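Progress report on the newsletter and email outreach project, prepared for the Oyelaran Fund

12 Nov 2024

Dear friends at the Fund,

It is a pleasure to write to you again, and I hope you'll forgive me if this runs a bit longer than the last one (there is more to tell!). When you agreed to support our email work, the Skadero neighborhood merchants had one shared mailing list, most of it copied off paper sign-up sheets, and a newsletter that went out whenever somebody remembered. We now have a proper list of 800 subscribers, every one of whom has said yes to hearing from us, and an issue goes out every 2 weeks.

Cleaning the list took longer than I had promised you. Many addresses were old, a good number were typed in twice, and we decided early on to write to everyone and ask whether they still wanted to be there. That made the list smaller before it made it bigger, and I will admit I had a few gloomy evenings over it. Open rates went up almost right away, though, and the complaints that used to land in my inbox have pretty much dried up. 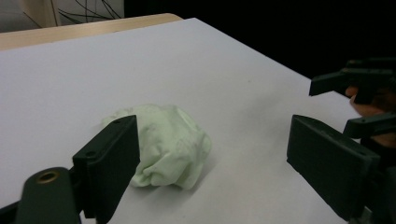
We also moved everything over to Grevance, which handles the sending and lets us sort readers by what they asked to hear about. Someone who signed up for the bakery news doesn't get the hardware store coupons unless they want them. Setting up those groups was fiddly work, and we got one of them wrong in the first month, so that a florist's subscribers got a very cheerful note on snow tires. We wrote to apologize the same afternoon and had some lovely replies.

The subject line tests have been my favorite part. We tried 3 styles across the summer issues: a plain one naming the shop and the offer, a question, and one with the reader's first name in it. The plain one won nearly every time, which surprised the merchants a good deal more than it surprised me. First names did worst of all. Several readers told us it felt like a bill was coming. 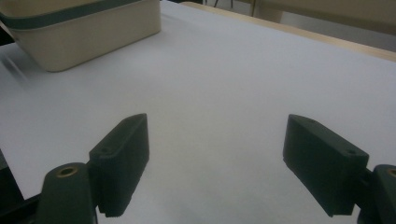

Bernadette Ridgeway wrote back to the draft of this report that the plain subject lines were fine for regular customers, but that she wasn't convinced they did anything for people who had never set foot in her store. She would like to see a separate welcome message for new sign-ups, sent the same day, with a little on who the merchants are and no coupon in it at all. I think she has a point, and I've asked her to help write it.

As for money, we are within the budget you approved. The Ultum design templates cost less than we had set aside, and with your permission I'd like to move what is left over to training. We held 2 evening sessions for shop owners on writing their own short items, and both of them filled up. People were shy at first and then couldn't be stopped, and I now have enough copy about sourdough to last into spring. 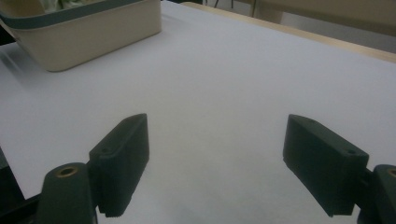
One thing is behind schedule, and I'd like to be plain about it. The survey of subscribers was meant to go out this fall and it has not. The questions grew and grew every time we passed them around, and in the end I put the whole thing aside until January. It will be a short survey, 4 questions, and you'll have the results along with my next report.

We'd also like to talk with you about text messages. A few merchants are eager, a few are dead set against it, and I lean toward waiting until the welcome message is up and running. If any of your other grantees have tried it, I would dearly love an introduction.

With warm thanks, as ever, from all of us at the Skadero merchants' group.

Comments

Tobin: Glad to see the list cleanup written up. We did the same with ours and lost a third of the names, and sales from email didn't drop at all.

M. Alvey: Could you share the wording of the message asking people if they wanted to stay on? Ours sounded like a threat.

Dot: I was one of the snow tire people. Still subscribed!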